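8/29/18
Steamer bench, bun entry

Picked up the steamed bun work again after leaving it since January. Goal for today was only to settle the bench layout and the serving routine so whoever takes the next batch can work from the same notes. Recipe is unchanged from the Pillay sheet: 500 g flour, 50 g sugar, yeast and water as listed there. Dough book number is 2071.

Flour was Buvmont, new bag. It took the water a little slower than the old one and felt stiff for the first few minutes of kneading, then came around. I did not add extra water. If the next person finds it stiff, give it a rest under a cloth before changing anything.

Shaping. My pleats are still uneven. The ones I pinched hard at the top held their folds through proofing, the ones I twisted and left alone opened up a bit. Pinch, twist, pinch again. Gidano notes say to roll the edge of the wrapper thinner than the middle and I agree with that, it makes the gather at the top less of a lump.

Layout. White table against the wall, steamer toward the back edge, big round plate to the right of it. Small side table stays at the left for odds and ends. Tried the plate on the left first and kept reaching across the pot, so I swapped it.

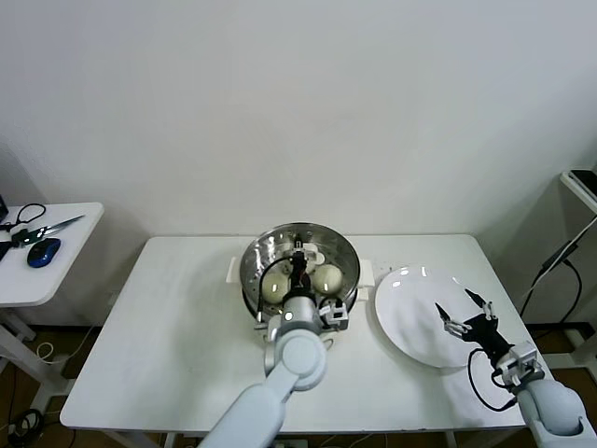 Three buns in the steamer, plate empty at right.

Pot notes. The tray takes three of this size without trouble. I would not go bigger on the dough pieces. They need room to swell and they stick where they touch, and a bun with a torn side can't be used for the comparison. If anyone wants to try four, cut the pieces smaller and write down the weight.

Fill the base with 500 ml of water before the basket goes on. I have been filling it from the measuring jug and not by eye, after boiling it low in January and spending an evening on the scale. Vinegar and an hour's soak took most of it off.

Liners: left them out this time. Parchment rounds work but they curl up at the edge and leave a crease on the underside. A light wipe of oil on the tray is enough, on the bottom only. The Stero sheet calls for cabbage leaves. Have not tried it, might next time if there is cabbage.

Lid. Tilt it away from you when it comes off and keep it level after that, or the water on the inside runs straight back onto the buns and leaves yellow spots. I want a fixed place for it so it does not end up balanced on the side table with the scissors. Best spot is flat on the table to the left of the pot, handle up.

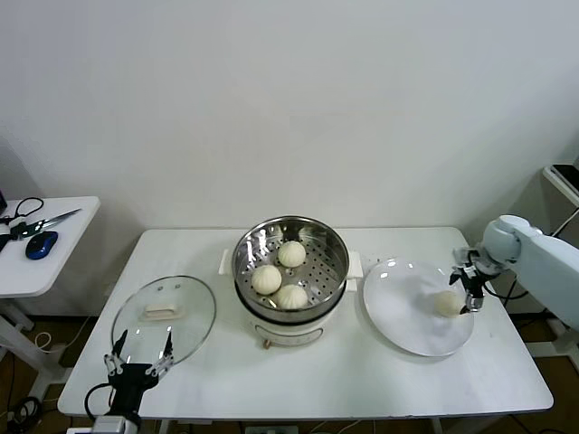 With that settled, the order of work goes lid left, pot middle, plate right, and the buns only ever travel one way. Take them out one at a time and set the first one down well onto the plate so there is space for the rest. Don't stack them. The skins are tacky when fresh and will pull off on each other.

Wait before lifting the lid. Heat off, then five minutes closed. Opening early is what wrinkled the January batch, I am fairly sure, though that dough was also overproofed so it is not a clean comparison. Worth doing one batch each way from the same dough.

Lift from low on the side. Grabbing by the pleats leaves a dent in the top and it does not come back. Tongs are too sharp for this, they mark the skin even with a light hold.

Cleanup: basket and lid in the sink, base gets wiped only, do not put it under the tap. Holes in the tray need the small brush. Dry the rim before putting it away or it spots.

To do:
- compare five minutes closed against opening right away
- weigh dough pieces before shaping, I skipped it again
- second proof 10 minutes shorter
- order yeast, one packet left in the drawer
- copy the water amount onto tape and stick it on the jug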